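FOR IMMEDIATE RELEASE

Prusine brings back the fifteen-egg tray, and I get to tell you about it

I've been writing the news for Prusine long enough to know that most people don't wait by the door for an announcement about egg trays. But I've been wanting to send this one out since May, so please bear with me, because I'm really happy about it!

Starting Thursday, every Prusine farm stand and all of the shops that carry our eggs will have the three-by-five tray again. Fifteen eggs, three rows of five, in a molded tray you can carry home, put on the counter and bring back to us when it's empty. We stopped packing in fifteens when our old tray supplier closed its line, and we've been living with dozens and the big flats ever since. The dozens are fine. The flats are fine too if you run a bakery, or if you have teenagers. But a lot of you told us that twelve runs out before the weekend does and that thirty takes over the whole bottom shelf of the refrigerator, and I'm in the same boat (two adults, one kid who has decided that fried rice is a breakfast food).

So we asked. We put a paper card in with the eggs over the spring and got 234 of them back, some with very long notes on the reverse, one with a recipe for custard that I have now made three times. The question was simple: what size would you buy if you could buy any size? Fifteen won by a mile, and the second most common answer was "whatever you used to sell," which I'm counting.

The new trays come from Valdebenito, who press them for us in a few soft colors. Pink is the one I keep reaching for – a pale, salmony pink that looks lovely under a light peach-colored egg. The color doesn't tell you anything about the size or grade of what's inside. You'll find that on the paper band around the tray, along with the packing date.

A few things people have already asked me at the stand.

What does it cost? The price is posted at each stand and shop, and per egg it matches the dozen. We didn't want anybody doing math in front of the cooler. If you bring a tray back in decent shape you get 20 cents off the next one, and you can bring back as many as you like at a time. Please knock out any bits of shell first. Cracked or soggy trays can go in the bin next to the counter and we'll send them for pulp.

Do they stack? They do, full on full, up to four high. I wouldn't go higher than that at home. Empty ones nest into each other and take up hardly any room at all.

Can I mix sizes in a tray? At the farm stand, yes. The Jestetti Road stand has a packing table where you can fill your own from the baskets, and the folks there will band it for you. In the shops they come already packed.

And then there's how to fill one, which I didn't know was a subject until I spent a morning on the packing table and got gently corrected by everybody on it. Pointed end down, wide end up. That keeps the air pocket at the top, where it belongs. Start with the back row and work toward yourself, so you're never reaching across eggs you've already set down (I caught two with my sleeve before I learned this one). Let each egg settle into its cup before you let go of it, and don't press. If it rocks, it's too big for the tray and belongs in the jumbo basket. Save the last pocket for last and give that egg a second look, which sounds silly, but it's the moment everyone tends to rush.

I was slow, by the way. My best stretch was 102 eggs before coffee, and I was very proud of it until I saw the pile next to mine.

For the shops: cases hold 20 trays, delivered on the same days as your current order, and you don't have to change anything unless you want to. If you'd like to swap some of your dozens for fifteens, tell your driver or send a note to the order desk by noon the day before. We'll also send a small shelf card with storage tips. Keep the trays in the cold case, off the door, and away from anything with a strong smell, because the eggs will pick it up. Sestar, who handle our cooler racks, have a shelf insert that fits the new tray, and the first 100 shops to ask will get one free.

At home it's the same story. Middle or lower shelf, in the tray, and use the older ones first. I write the date on the rim in pencil. If you take eggs out from one end and keep going in order you can see at a glance how many are left, although in my house they get taken from wherever and the tray looks like a game of checkers by Sunday.

The stands open at eight in the morning. We'll have hard-boiled eggs and salt out on opening day until they're gone, and I'll be at Jestetti Road for most of the morning if you want to say hello or hand me another custard recipe. I'd like that a lot.

Questions from shops and from the press can go to the Prusine order desk, and they'll find me.
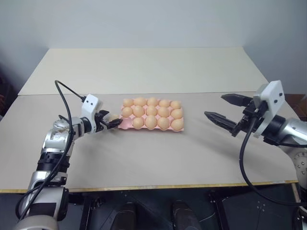
Pushpa Uniyal: Fifteen is just right for us, and I'm glad the returns are back too. I've got a stack of the old trays in the pantry that I never had the heart to throw out. Will you take those for the 20 cents, or only the new ones?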